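Learning Zone > Young Readers > Science and Machines > How Robots Learn from People

How Does a Robot Learn to Clean a Bathroom?

Many people would be glad to have a robot that cleans the bathroom. Building one is difficult. A bathroom is full of smooth, curved shapes, and no two bathrooms are arranged in the same way. A robot that has been told exactly how to move in one room may be lost in the next.

Researchers at the Clitstead Institute are studying another way to prepare a robot for this work. The method is called learning from demonstration. A demonstration is when one person shows someone else how a task is done. You have probably learned many things this way, such as tying your shoes or cracking an egg.

The project is named Cluna. It is led by Dr. Hanna Melnychuk, and its first results were shared with schools on March 12, 2024.

A tool you hold in your hand

A robot does not have fingers like yours. Many robots have a gripper, a simple hand with jaws that open and close. If a person did the cleaning with bare hands, the robot would have trouble copying the movements.

For this reason, the people in the study hold a gripper while they work. A camera on the gripper records what is in front of the jaws. The person picks up a bottle or a cloth, moves it to the right place, and puts it down again. Each recording of a task from start to finish is called an episode.

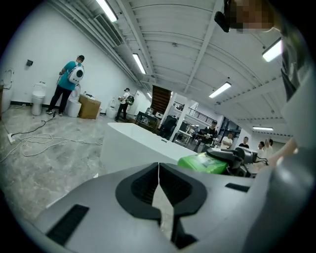 The Cluna team wanted to know whether it matters where the episodes are recorded. They made two collections, and each one held 300 episodes. The first came from a single bathroom. The second came from large rooms where tubs and toilets of several kinds stand together, with other people and objects nearby.

A computer program then studied each collection. It looked for patterns that link what the camera sees to how the gripper moves. This step is called training, and it took up to 90 hours for each collection.

What did the researchers find?

After training, both programs were tested on the same robot in 3 bathrooms that neither program had seen before. The robot had to pick up a bottle and set it on the rim of the tub.

The program trained in a single bathroom often reached for the wrong spot. The program trained in the large, busy rooms finished the task more often. Dr. Melnychuk's team believes that seeing many shapes and backgrounds helped it pay attention to the bottle and the tub.

There were still mistakes. Both programs had trouble with very shiny surfaces, and neither could pick up a bottle that had rolled behind the toilet. Peiyu Liao, who ran the tests, plans to study these problems in November.

Words to know

Demonstration: showing how a task is done
Episode: one recording of a task
Gripper: a tool with jaws for holding objects
Training: the step in which a program looks for patterns in recordings

Try it with a partner

Use a pair of kitchen tongs to move a sponge from a table into a bowl. Ask your partner to watch and then do it the same way. Next, move the bowl to another part of the room and let your partner try again. Which movements had to change? Which stayed the same?

Text by Colleen Fortin. Reviewed by Domenica Grabner.

Contact the Learning Zone | Copyright Clitstead Institute | Back to top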